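Plunger Lift on Late-Life Gas Wells: Setpoints, Arrivals and What the Controller Misses
Speaker notes, Saturday technical session

Slide 1. Title

Scope is conventional plunger lift on vertical gas wells with a packerless completion. Horizontal wells come up once, on slide 9. Continuous-flow plungers are out of scope. All field data come from the Haugen lease, operated by Prukis, with gas sold into the Virnard gathering line. The controllers are Rullix units with the stock firmware.

Ask for questions at the end of each section. The cycle material gets confusing if definitions are not settled early.

Slide 2. Why the well loads up

Keep this short for a production audience. Gas velocity in the tubing falls as reservoir pressure declines. Below the critical rate, liquid droplets and film are no longer carried to surface. Liquid collects at the bottom, adds hydrostatic head, and cuts the drawdown on the formation. The rate then drops further.

Signs on a chart: erratic flow rate, a widening gap between casing and tubing pressure, and a decline that leaves the fitted curve. Point out the gap between the two pressures on the plot. It will be used again on slide 5.

Mention that critical rate depends on wellhead pressure. A well that flows steadily in summer can load in winter when line pressure comes up.

Slide 3. The cycle

Go through it in order.

Shut-in. Motor valve closes, plunger falls through gas and then through liquid to the bottomhole spring. Casing pressure builds.

Unloading. Valve opens, tubing pressure drops, gas stored in the annulus expands under the plunger and drives it up with the slug on top.

Arrival. Plunger enters the lubricator, the sensor trips, the controller records the time.

Afterflow. The plunger is held at surface by flow while the well produces. Liquid is already collecting at the bottom during this stage.

The controller owns two decisions: when to open and when to close. Most of the remaining slides are about those two.

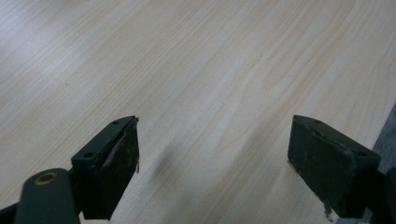 Gripper fingers set wide apart over a wood-grain tabletop.

Slide 4. Definitions used in the data

Fall time: valve close to plunger on the spring. Usually calculated. An acoustic shot or a fluid level instrument will measure it.

Travel time: valve open to arrival at the lubricator.

Average rise velocity: depth of the spring divided by travel time. It is an average. The plunger moves slowly at the start and quickest near surface, after the slug has entered the flow line. Lubricator spring damage depends on the speed at the end of the trip, and the average understates it.

Missed arrival: no sensor trip inside the allowed window. A missed arrival can be a plunger that stalled, a plunger that arrived without being seen, or a plunger that never left bottom. The log entry is the same for all of them.

Slide 5. When to open

Load factor is casing pressure minus tubing pressure, divided by casing pressure minus line pressure. The numerator is a measure of the slug. The denominator is the pressure available to lift it.

Line pressure on the Virnard side was 200 psi for the period shown. Stay on this number for a moment. Every opening decision in the data set is tied to it. When another operator brings a compressor down and the line comes up, the same casing pressure lifts a smaller slug.

The common practice is to open when load factor is under one half. Haugen wells were run on a straight casing pressure trigger when the controllers were installed, with no reference to the line. That trigger was acceptable while the line was steady. It gave stalls whenever the line moved.

If asked: yes, the Rullix unit accepts a line pressure input. It needs a transducer downstream of the motor valve and a spare analog channel. Check the channel before ordering the transducer.

Slide 6. When to close

Closing is harder. Close too early and production time is lost, and the plunger makes dry or nearly dry trips. Close too late and the slug is larger than the next build can lift.

Three methods in use: fixed time, flow rate compared with critical rate, and casing pressure inflection. Fixed time needs adjustment by hand. The critical rate method needs a trustworthy meter at low differential. The inflection method looks for casing pressure to bottom out and begin rising during afterflow, which marks liquid building in the tubing.

We used fixed time with an adjustment after each arrival. A fast arrival adds afterflow. A slow arrival removes it and lengthens the shut-in. The target average rise velocity was 800 feet per minute, with a dead band on both sides so that the controller does not hunt.

Note for self: the dead band question came up last time. The answer is that we widened it after the first weeks, and the cycle times settled.

Slide 7. Haugen data

The test covered 3 wells. All have the same tubing size and the same style of bar stock plunger. Spring depths differ, so compare velocities and leave travel times alone.

February total was 1,056 cycles across the group. Explain how they were screened. Cycles with a missing pressure record were removed from the velocity plot but kept in the cycle count. Cycles during the compressor outage were kept in both.

Points to make on the plot:

Velocity spread narrowed on every well after the line pressure input was added.

The shallow well still shows fast arrivals in the early part of the month. Its afterflow limit had been set low during commissioning and was not raised until the operator noticed it. Controller logic cannot adjust past a hard limit.

The deepest well has a group of slow arrivals with normal load factor. That is the subject of slide 8.

Do not quote a production uplift. The allocation meter serves the whole pad, and the wells were not tested individually often enough to support a figure by well.

Slide 8. Slow arrivals with normal load factor

Possible causes, in the order we checked them: worn plunger, restriction at surface, tubing damage, hole in tubing, sensor fault.

Plunger wear first. Measure the outside diameter with calipers at several points along the body and compare with the new dimension. Wear on one side suggests deviation or a rough tubing joint. Record the reading with the plunger serial number. A log that only says "plunger OK" is of no use six months later.

Surface restriction next. Look at the choke, the motor valve trim, and any small-bore piping between the lubricator and the separator. Back pressure during unloading slows the plunger and does not show in shut-in pressures, so load factor looks fine.

On the deep well the plunger was in tolerance. The motor valve trim was undersized. Replacing it moved the slow group back into the band.

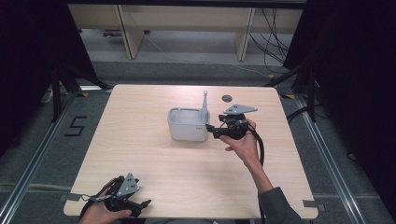 White divided container on the table, with a hand-held gripper at its right side.

Slide 9. What the controller misses

Plunger not on bottom. The controller assumes the fall time has passed. If the plunger is still in the liquid column when the valve opens, it comes up without the full slug and the trip looks like an early arrival. The adjustment logic then adds afterflow, which is the wrong direction. Set minimum shut-in from a measured fall time and repeat the measurement when plunger type is changed.

Sensor sensitivity. Too high and it trips on noise. Too low and it misses worn or fast plungers.

Deviation. In horizontal wells the spring is usually set where inclination allows the plunger to seal and fall. Liquid below that point is not lifted directly. The calculated fall time is less reliable in the build section.

Pressure transducer drift. A small error in tubing pressure has a large effect on load factor when casing is close to line. Zero them on a schedule.

Slide 10. Safety

Do not open the lubricator on the strength of a gauge alone. Isolate, bleed down, verify. A plunger caught at surface may have pressure trapped beneath it.

Several consecutive fast arrivals are a shutdown condition. A dry plunger at high speed can fail the lubricator spring and the cap. Confirm that the alarm closes the well in and does not only send a message.

Slide 11. Practice changes adopted by Prukis

Line pressure transducer on every plunger well feeding Virnard.
Fall time measured at installation and at each change of plunger type.
Diameter and serial number logged at every plunger inspection.
Motor valve trim size added to the well file.
Hard limits reviewed when the automatic adjustment is turned on.

Backup slide. Load factor worksheet

Show only if asked. Inputs are casing, tubing and line pressure, all at the same timestamp, read just before the valve opens. Readings taken after the valve opens will give a meaningless result.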